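Clallow 4-foot shop light: three months in

I bought the Clallow tube in September after putting up with a dim, buzzing pair of fittings for far too long, and I have been telling everyone who comes up to the workroom about it ever since. So I may as well write it down properly.

The background is quick. We rent a unit with a corrugated metal ceiling, painted white, and for the first year we treated lighting as something to sort out later. Then the evenings got shorter and Carola Ackermann, who shares the place with me, started taking her stitching home because she couldn't tell navy thread from black. I ordered one tube to try, liked it the same evening, and ordered 3 more before I'd even thrown away the box!

What I love most is the color. It's a clean, bright white that doesn't go blue, and it does lovely things with pale surfaces. A white ceiling and white walls take whatever you give them and hand it back, so the whole room feels lifted, including the corners I had written off. Carola is back at her bench and has stopped holding things up to the window.

Fitting was easier than I expected. The fixture comes with two spring clips and a little bag of self-tapping screws, and on ribbed metal you want to land the clips on the ridges (the valleys leave the cable pinched). I put the first one up in 21 minutes with Volker Schwerdtfeger holding the ladder and offering opinions. The second went quicker.

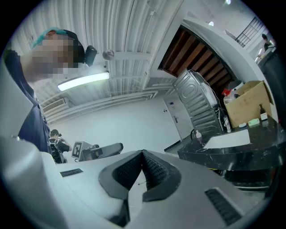

The hum was my other big worry, and I'm delighted to say there's hardly any. You get a faint tick when it starts and then it settles. With the air conditioning going I can't hear it at all, and with everything switched off I have to stand right under it. My old fittings sang like a refrigerator.

A few things I'd change. The supplied cord is short, and if your outlet is anywhere sensible you'll be buying an extension. The end caps feel flimsy next to the rest of it, and I cracked one by overtightening. Clallow sent a new one without any fuss, so no hard feelings there. And it doesn't dim. I knew that when I bought it, but late in the evening I do sometimes wish I could take it down a notch.

I also tried the Vogler, which a neighbor lent me for a week. It's a nicer object, slimmer, with a proper metal housing, but the light was warmer than I wanted and it made our white walls look like old paper. For a living room I'd have it in a second. For work, the Clallow, every time.

One tip on placement: hang it at an angle to your bench if you can. Mine were dead parallel at first and I kept throwing my own shadow straight across whatever I was cutting. I turned one on the diagonal and the difference was huge, so the others are getting moved as well, whenever Volker is next free to hold the ladder.

Rating: 4.5 out of 5. Half a point off for the cord.

Reviewed December 1, 2025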